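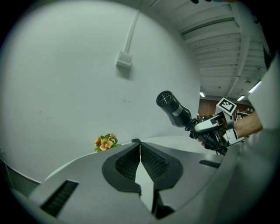 Black gripper fingers, open. Photo: Cirillo

Ernum Color Guard Harness
By Plonari

If you have ever carried the colors through a whole parade route with a strap digging into your neck, you already know why we get excited about a good harness. The Ernum is the one we reach for first, and we have wanted it in the shop ever since our local post borrowed a pair for the July parade and didn't much want to give them back!

It's a double-shoulder harness, which means the weight of the pole sits across both shoulders and comes down to a single cup at the front. Single straps look fine for a short walk into a hall. Put a fringed flag on a long pole, add a bit of crosswind, and stand through a benediction and two speeches, and you'll feel the difference quickly. The Ernum stays where you put it. The straps cross flat at the back and are stitched at the crossing, so they don't creep toward one side while you march.

The cup is set a little lower than on the older Plonari model. Shorter bearers like this a lot, and taller ones can bring it up with the buckles in a minute or so. It tilts forward slightly, and the rim is rolled, so a pole can be dropped in by feel while your eyes stay front. We tried it with wooden poles and with aluminum, and both seated well. If your pole has a very narrow foot, order the felt liner too – it takes out the rattle.

Sizing

One size covers most adults. Each strap adjusts to 54 inches, long enough to go over a dress overcoat, and there is a keeper loop for the loose end. Cadet units should pick the short version, which fits most teenagers without a great tail of webbing left over. When you measure, wear the uniform you'll be marching in. A harness set up over a T-shirt in June will be tight over a winter coat in November (we have done this ourselves, on the morning of a service, with cold fingers).

Colors and finish

White webbing, black webbing, or black leather. The white is the parade favorite and it cleans up nicely with a damp cloth and a little dish soap. Let it hang dry, out of the sun. Leather takes a few outings to soften and looks wonderful once it has. Buckles are brass on all 3, and they come lacquered, so please don't go at them with metal polish.
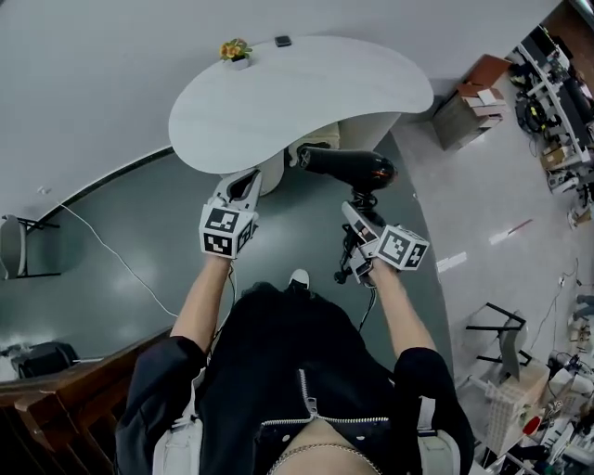
Leather also needs a bit more thought about storage. Keep it flat or hung on a wide hanger, never folded, and away from the furnace room. Webbing is happy in a drawer.

What comes in the box

Harness with cup attached
Cotton storage bag
Spare keeper loop
Fitting card

Poles, flags, gloves and the felt liner are sold separately. The Prarkex pole we carry is a lovely match, and it breaks down into 4 sections for the trunk of a car.

Ordering for a unit

Full color guards usually want a matching set, and we're glad to pick leather pieces from the same batch so the shade is even. Tell us in the order notes how many bearers you have and whether any of them need the short version. We have fitted out over 100 units now, from school cadets to burial honor teams, and the question that comes up most is whether riflemen need one as well. They don't, only the flag bearers.

For a funeral or a homecoming at short notice, phone the shop before you order online. Those go out first, the same afternoon if you catch us before 2 p.m., and we'll stay on the line while you work out the sizes.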